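Questions fréquentes : tapis en mousse et cubes Tevlow

Comment entretenir mon tapis Skurkard ?
Bonne question, on nous la pose très souvent ! Une éponge humide, une goutte de savon doux, et vous le laissez sécher à plat, loin du radiateur.

Les motifs blancs du cube sont-ils fragiles ?
Ils supportent très bien un usage quotidien. Évitez tout de même l'alcool et les tampons abrasifs. 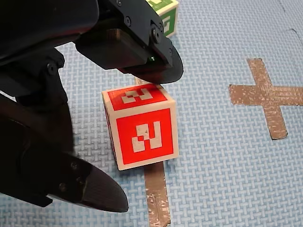 Cube rouge et blanc sur tapis de mousse bleu clair.

Les petites traces sur le blanc partent-elles ?
Le plus souvent oui, avec un chiffon doux et un peu de patience (les rayures, elles, restent).

Et le papier aluminium, on peut le poser sur la mousse ?

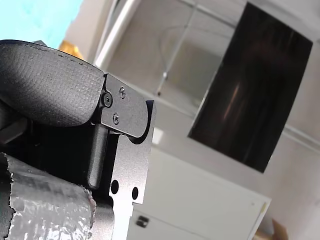 Oui, bien sûr, à condition de replier les bords déchirés, qui finissent par marquer la surface. Pour toute autre question, écrivez-nous, on répond toujours avec plaisir !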